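打印本页 | 用电子邮件发送
最后更新:9月

工单 3690:腕部相机加带纹指垫,抓薄圆片不稳定,是否换用 Clikis 夹爪

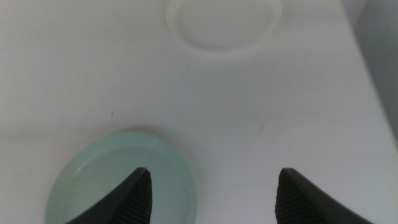
状态:处理中
提交:Godelieve Claeys
协办:Koen Van Leeuwen
涉及:Kallasel 两指夹爪(现用)、Clikis 两指夹爪(试用件)、Cervantes 控制器

问题描述

半透明的浅绿色圆片平放在白色台面上,夹爪从上方下来,抓取成功率忽高忽低。供应商 Hanimgate 的说法是指垫选错了,换成 Clikis 的软垫就行。我对这个结论有保留。他们没看过我们的日志,电话里听了两分钟就推荐了自家代理的产品。开这张工单是想先把原因分开,再谈采购。

目前怀疑三处:视觉定位、指垫、控制器的闭合时序。三处混在一起测,什么都说明不了。上个月那份对比表就是这样做的,夹爪换了,相机曝光也跟着改了,最后把提升全记在夹爪头上。那份表请不要再引用。

记录一 09:20 Claeys

先不动任何参数,用现有配置跑 40 次。Kallasel 夹爪,横向细纹指垫,腕部相机,自动曝光。成功 25 次。失败里头大部分是两指合拢后圆片不在中间,一侧手指先碰到边缘,把它推走。真正夹住又滑掉的只有 3 次。

如果问题主要在指垫,我会预期滑脱占多数。现在反过来。当然只有一轮,圆片是手工摆放的,摆得不算随机,我自己也不太信这个比例。

记录二 10:45 Van Leeuwen

看了失败那几次的腕部画面。台面是白的,略带反光,中间一片偏亮;圆片颜色很浅,上缘还有一道近乎白色的高光。分割结果经常把这段高光当成台面,圆片轮廓就缺了一块,算出来的中心自然跟着偏。

另外台面远端有个浅浅的圆环,和台面同色,检测器有时给它也打一个候选框,置信度还不低。目前靠颜色过滤掉了,但过滤阈值是谁定的、按什么定的,配置文件里没有注释。

还有一点:圆片靠左指一侧时,左指会挡住它右边的一部分。也就是说快要合拢那一刻,相机看到的圆片最不完整,而我们偏偏在那一刻做最后一次修正。

记录三 11:30 Claeys

关掉最后一次修正,其他不变,再跑一轮。推走的情况少了,但没有消失。不打算写百分比,样本太小,写出来又会有人抄进汇报里。

顺手试了固定曝光。高光压下去以后轮廓完整得多,代价是夹爪内侧的细纹全糊成一片黑,指尖标定就不好做了。Cervantes 控制器支持两套曝光分时切换,手册上写得很轻松,我没有试通。切换命令返回成功,画面没变化。是固件还是我用错了,待查。

记录四 14:10 Van Leeuwen

装上 Clikis 试用件。法兰孔位对得上,线不够长,加了一段转接。软垫确实更粘,手指按上去能感觉到。自动曝光、最后一次修正打开,也就是和记录一相同的条件。

结果:滑脱没有出现,推走照旧。我觉得这已经能说明一些事情,Claeys 认为还不够,理由是 Clikis 的指尖更厚,碰到圆片边缘的位置本来就不同,不能当成只换了垫子。她说得对,下次应该把软垫裁下来贴到 Kallasel 手指上测。

还有个没写在规格书里的情况:软垫容易粘灰。台面上本来就有小黑点和浅浅的擦痕,检测器以前误报过小点。如果垫子再往台面上掉碎屑,视觉这边会更麻烦。先记下,没有证据。

记录五 15:50 Claeys

和 Hanimgate 通了电话,问他们“成功率明显提高”是在什么台面、什么物件上测的。对方说是深色橡胶垫上的金属件。那和我们的情况没有多少可比性。请他们发原始记录,答应了,没给时间。

他们又建议干脆换全局快门相机。我看不出依据。失败的那几次画面远处略软,近处清楚,圆片所在的位置没有明显拖影,问题在对比度。换相机也许有用,但没有人能说清楚会改善哪一项,这种采购我不签。

暂定结论

1. 推走主要来自中心点偏移,和指垫关系不大。把握中等。
2. 滑脱可能和指垫有关,但次数太少,不足以支持换整套夹爪。
3. 闭合时序还没有单独测,不要默认它没问题。

待办

- Van Leeuwen:软垫贴到 Kallasel 手指上,同条件重跑。圆片位置用随机表,别再手摆。
- Claeys:查分时曝光切换为什么不生效;弄清颜色阈值的来历。
- Claeys:把左指遮挡的情况单列一组,圆片故意偏左和偏右各跑一轮。
- 暂停 Clikis 的采购申请,试用件到期前退回或续借,由 Van Leeuwen 联系。

补充 16:35 Van Leeuwen

有人在群里问能不能把圆片换成深色的,成功率马上就上去。能,但客户那边用的就是浅色半透明的。换了再测等于没测。

工单保持打开。

联系我们 | 版权所有 | 返回顶部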